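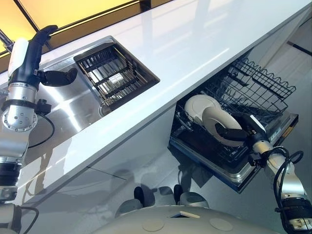 26 octobre 2024 - coin cuisine, atelier Jestwood

Grande matinée vaisselle ! On a enfin un vrai plan de travail blanc brillant, avec l'évier inox encastré et le lave-vaisselle juste en dessous, et je ne m'en lasse pas. La lumière file dessus en diagonale, c'est superbe (et ça montre la moindre trace, donc chiffon microfibre obligatoire après chaque passage).

Panier du bas : les assiettes blanches debout, bien calées dans le panier. Essayé deux espacements, le plus large est nettement plus agréable, on attrape le bord sans cogner la voisine. Panier du haut, le noir à bords ondulés : à tirer vers soi avant de charger, il coulisse très bien depuis le réglage de juillet.

L'égouttoir noir reste dans l'évier. Eliseo Carrillo le voulait sur le plan, mais dans la cuve l'eau part droit à la bonde et on garde toute la surface libre - adopté !

Consommation relevée au compteur sur le programme court : 736 Wh. À refaire avec le programme éco, même charge.

À voir :
- joint côté Meléndez, un peu raide à la fermeture
- commander 4 assiettes de plus, même diamètre
- demander à Dranorham s'ils ont le panier à couverts étroit

Lundi je passe aux bols, j'ai hâte. Prévoir les profonds aussi, ceux qui basculent tout le temps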